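Food & Living | Features

Print | E-mail | 66 shares

My landlord calls it a one-bedroom. Jacinto Nava, who lives upstairs in the same layout, calls it a hallway with ambitions. Either way it came without a dining table, and after two years I have stopped looking for one.

Dinner goes where the cushions are. Apples and oranges travel well across a mattress, soup less so, and crumbs find their way into the pillowcase by Tuesday.

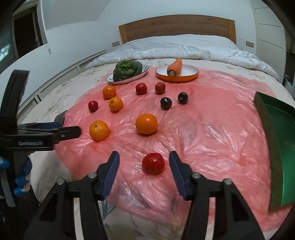

The Porano Home Desk

Dayana Varela, raised by a mother who ironed napkins, visited in February and asked where to sit. I gave her the good side — the one near the lamp. She ate standing up, with great dignity, and took 2 comments' worth of leftovers home.

Comments (2)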